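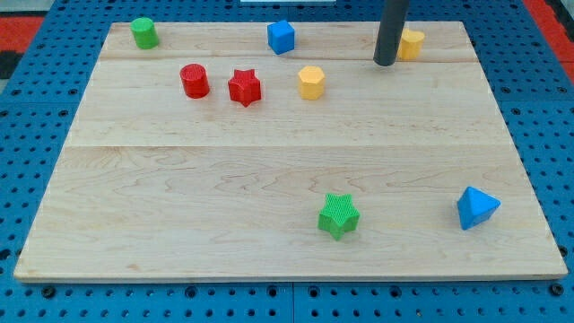 Small colored blocks on a maple board.

19 October 2019

I stopped with the Vikera diet plan this week. I lost 6 kilos on it since spring, and 2 of them are already back. My sister-in-law asks what I did wrong, and I don't have a good answer for her.

The plan allowed me 300 calories for breakfast, every day the same. In the first weeks I liked it, I had nothing to decide. Later I was thinking about lunch already on the bus to Cuvside.

In November I will try only to cook at home and walk after dinner. I will not weigh myself before the month is finished.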